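April, arvo, Winumthorpe shed

Dye trials, madder pot no. 3. Jouko Hyvönen rang re the alum, says the Brerbridge lot is coarser than the last and wants longer to dissolve. Gave it 10 min extra, still grit at the bottom. Strain next time. Wool skeins in at low heat, kept under a simmer, colour more brick than I wanted. Tank water again?? pH strip got left in the ute so no reading. Bloody useless. Get more strips. 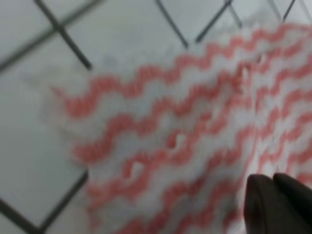
Fastness is the real worry. Flemar want samples that hold up to a proper wash and so far the madder bleeds into anything pale put near it. Test plan: stitch each skein to undyed cotton, 2 washes, dry flat in the shade, compare. Want something patterned in there too, red on white like the zigzag cloth on the tiles, easy to see if the white bits go pink between the stripes. Plain calico hides a faint stain, esp under the shed light.

Ikonen recipe says add chalk if water is soft. Havent tried. Half a teaspoon in the next pot, note the change in colour before and after the rinse.

To do: label the jars (!!), scrub the big pot, ask Jouko wether he kept any of the old alum. Skeins stay in the bath overnight, lid on.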